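Back late from the study circle at Chraibi, and it is nearly midnight, so I will be short and probably unfair.

Gemechu Tamiru taught tonight on backbiting. He has a good voice and people like him. He told a story about a scholar who gave up speaking for a year after one careless word about a neighbor, and half the room was sighing. I asked where the story came from. He said it was well known. I have heard "well known" from a lot of teachers now, and when I go home and look, I mostly find another teacher saying it is well known.

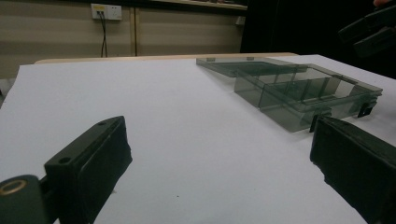 The verse itself needs no help. Would any of you like to eat the flesh of his dead brother? It is plain enough to make me put my cup down. So why do we keep piling stories on top of it? I think we like the stories because they are about saints, and nobody expects us to be saints. The verse is about me on the phone last night, talking about my cousin in Billis for the better part of an hour and calling it concern.

Gebremedhin Ayele drove me home. He doesn't share our faith but he comes sometimes and listens, and he asked if it still counts as backbiting when the thing said is true. I told him yes, that is exactly what it is, and if it is false then it is slander and worse. He said that leaves very little to talk about in Stullamthorpe. I laughed and then spent the next ten minutes telling him what was wrong with Gemechu's lesson – so there is my answer on how much I learned. 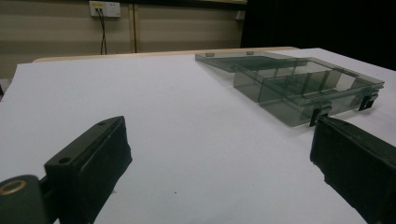 Was that backbiting too? I would like to say it was criticism of teaching, and there is room for that, the old hadith critics named weak narrators out loud and thought it a duty. But they did it to guard the reports. I did it because he had brushed me off in front of people and I was sore. I don't trust my own reasons much at this hour.

I'll ask him again for the source, privately, before the next class. If he has one, I will say I was wrong, and say it to Gebremedhin as well. I doubt he has one.

Must call my cousin.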